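Home | Forums | Dogs | Cats | Small Pets | New Posts | Log In

Cliltgate Pet Forum > Dogs > Breeds and Mixes

Thread: shelter says "lab mix", DNA test says almost no lab??

mudpaws_19
ok so we adopted Grolik in January from the Tusdale shelter. Paperwork said lab mix, 2 yrs. Black, short coat, webbed feet, loves water. Everybody says lab. Did one of those spit tests for fun and the results came back 21st March. Beagle, chow, some husky, a chunk of "other". Lab is barely on there. Anyone else get results that made zero sense? Should I ask for a retest?

kibblequeen
Totally normal. Shelters guess. They see a black dog with floppy ears, they write lab. Ours was a "shepherd mix" and came back mostly boxer. Don't waste money on a retest.

tidewater_terry
Disagree. I'd ask. Samples get swapped, and if he ate right before the swab that can mess it up too. Did you wait after his dinner?

mudpaws_19
Um. Not really. He'd had a treat maybe ten minutes before. Box said to wait longer, I skimmed it.

tidewater_terry
There you go then.

kibblequeen
A treat doesn't turn a lab into a chow lol. Worst case the sample fails and they tell you to send another one. It wouldn't invent a breed.

mudpaws_19
Fair. Tongue is pink btw, a couple dark spots near the back. Is that a chow thing?

houndabout
Spots don't prove anything, lots of breeds have them, labs included. My old girl had a spotted tongue and she was as purebred as they come.

What I'd look at is behavior. Does he follow his nose all over the yard? Does he howl? Looks are a bad way to guess a mix. Second generation mutts can look like nothing in their family tree.

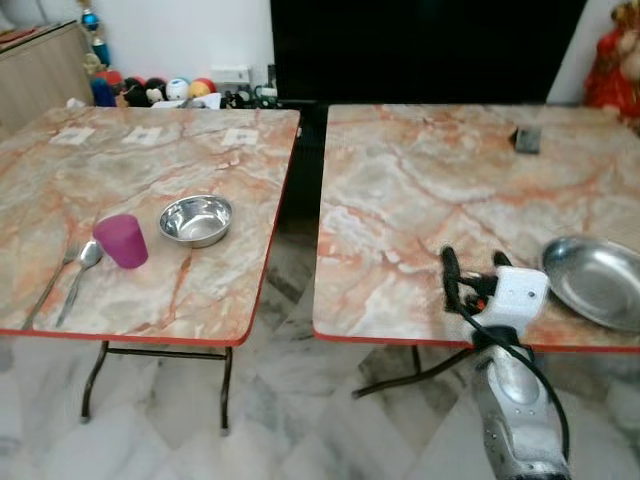 And the beagle would explain food stealing if you get any of that. Ours could hear a cheese wrapper from upstairs, thru a closed door.

mudpaws_19
YES he howls. Every siren. And he got a whole loaf of bread off the counter last week, bag and all. Ok the beagle I beleive.

longleashlou
Joining in to say I paid for the fancy test on Xavier (brindle, 60 lbs, giant ears) and he got nine breeds. Nine! Did a second company after and the top two didn't even match. So I'm with terry, one test isn't gospel. But I also don't think you need to know. He's a dog. He's great.

kibblequeen
Two companies use different reference dogs, so the small percentages jump around. Big ones should mostly line up tho. What were his top ones?

longleashlou
First said pit and greyhound. Second said greyhound and boxer.

kibblequeen
See that's one match out of two, that's not nothing

tidewater_terry
One out of two is a coin flip.

mudpaws_19
Update, emailed the company. They'll rerun the same sample for free, no new kit. Takes three weeks or so. Will post whatever they say. Grolik does not care, he is asleep on my shoes.

houndabout
Do tell us. My money's on the beagle staying put.

Views: 3423

Reader comments

pattyfromtusdale: We got ours from the same shelter, also a "lab mix". 19 pounds full grown. I mean come on

dogdad600: does anybody know if insurance asks for this stuff? mine just wanted breed on the form and I put mutt

wagsworth: put whatever the vet has on file, thats what I did

Contact us | Forum rules | Copyright Cliltgate Pet Forum | Back to top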